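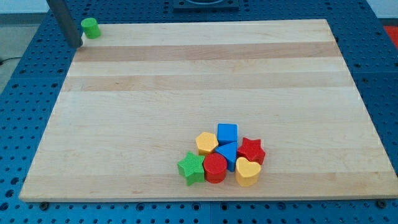
Supporters of Narside say the club should have asked them before dropping green from next season's third shirt, according to a statement their group put out after the design appeared on the fan site Katus.

The shirt is pale gray with a thin orange collar and is made by Valentini, which took over the Narside kit contract in May. Green has been on at least one of the club's shirts for 50 years, and the group wants it back on the sleeves. An online petition had 3,506 names by noon.

Narside has not confirmed the design. A club spokesperson said only that all three kits would be shown before the preseason trip, and that season ticket holders would get 20 percent off in the first week.

Silevo, the shirt sponsor, declined to comment. Its logo is printed in white on the leaked version, and several fans on Katus complained that it was hard to read against the gray.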